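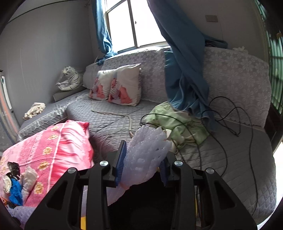 Section 4. Fitting and Care of the Sofa Covers

4.1 Scope

This section applies to the Pledlow seat cover (quilted, diamond stitch), the Wumton lace backrest cover, and the Masri square cushion cover when used together on a curved or corner sofa. For straight two-seat sofas, use Section 3. Armchairs are not covered in this manual.

The seat cover and the backrest covers are separate pieces and are fitted in the order given. Fitting the lace first will trap its lower border under the quilting, and the border cannot be freed without lifting the seat cover again.

4.2 Before you start

1. Unpack all pieces and remove the foam netting, card inserts, and plastic clips. Netting sleeves may be kept for storage (see 4.8).

2. Check each piece against the packing slip. A curved-sofa set contains one main seat cover, one side seat cover, two backrest covers, and the cushion covers ordered with it.

3. Measure the seat along the front edge, following the curve with a soft tape. Do not measure in a straight line from corner to corner. The main seat cover fits a front edge of up to 175 cm. The side seat cover is sized separately.

4. Vacuum the seat and the gap between seat and backrest.

5. Remove rings, watches, and bracelets. Lace threads catch easily.

CAUTION: Foam netting and plastic bags are a choking and suffocation hazard. Keep them away from infants and small children.

4.3 Main seat cover

1. Lay the cover on the seat with the stitched side up and the care label at the rear left.

2. Align the rear edge with the back of the seat. Push the rear edge into the gap to a depth of 9 cm along its full length. A flat wooden spoon or a plastic ruler may be used. Do not use a knife or a metal spatula.

3. Start at the middle of the curve and work outward to each side. The quilting stretches very little, so any slack must be moved to the ends.

4. At the outer corner, let the rounded end of the cover drop over the side of the seat. The drop should hang straight and should not be tucked under.

5. Smooth the surface with the flat of the hand, from rear to front.

Note: Creases across the middle of the seat are normal on a concave curve — the rear edge of the cover is longer than the line it has to follow. They can be reduced by repeating step 3 but not always removed. Creases do not affect wear.

Note: On leather or coated fabric the cover may creep forward in use. Place the non-slip mat (sold separately) under the front half only.

4.4 Side seat cover

1. Lay the side seat cover on the section that runs along the wall, with the trimmed edge facing the room.

2. Butt the inner end against the main seat cover. Where the sofa has no visible join, overlap the two by one row of diamonds, main cover on top.

3. Check that the trim hangs level. Adjust from the wall side. Pulling on the trim will open the stitching.

4.5 Backrest covers

The two backrest covers differ in length. The longer is marked with a white thread loop at one upper corner.

1. Hold the cover by its upper edge and drape it over the backrest with the scalloped border at the bottom, facing the room.

2. Let the rear fall hang behind the backrest. If the sofa stands against a wall or under a window, pull it forward by a hand's width before draping and push it back afterward.

3. Set the lower border so that it ends just above the seat. A border that reaches the seat will be pulled down each time someone sits.

4. Fit the second cover in the same way. The covers may meet edge to edge or overlap slightly on the curve. Line up the scallops first and the flower pattern second; both will not always match.

5. Secure each cover with twist pins pushed through the solid areas of the lace. Do not pin through the open mesh.

CAUTION: Use only the twist pins supplied. Straight pins and safety pins can work loose and cause injury.

4.6 Cushion covers

1. Open the zipper fully and turn the cover right side out.

2. Fold the pad in half, insert it, and let it open inside the cover. Push the pad into each corner.

3. Close the zipper and tuck the pull under the flap.

4. Stand the cushions on the seat against the lace, with the zipper edge down. On covers with a printed corner figure, check that the figure is upright before the cushion is placed. Both covers in a pair carry the same print and are interchangeable.

4.7 Cleaning

Seat covers: machine wash at 30 °C, gentle cycle, one cover per load. Line dry. Do not tumble dry, as the filling may bunch inside the diamonds.

Backrest covers: hand wash, or machine wash in a closed mesh bag. Do not wring. Dry flat and pull the scallops to shape while damp. Iron on the lowest setting through a cotton cloth.

Cushion covers: wash inside out with the zipper closed. Wash separately the first time — red prints can release some dye. Do not bleach.

Refit seat covers only when fully dry. Allow 21 hours in an unheated room.

4.8 Storage

1. Roll the seat covers with the stitched side out. Folding leaves hard lines in the quilting.

2. Roll the backrest covers around a cardboard tube with acid-free tissue between layers.

3. Slide a foam netting sleeve over each roll. Crumpled netting can be reused if it is not torn; stretch it lengthwise to flatten it.

4. Store in a dry place out of direct sun. Keep nothing heavy on top of the rolls.

4.9 Replacement parts

Twist pins, cushion pads, and replacement zipper pulls can be ordered from Plornton. Quote the part number on the care label and the type of sofa (curved, corner, or straight). Single backrest covers are supplied only in the current shade of white and may not match a washed cover.

Section revised July 6, 2019. Text: Rami Majali.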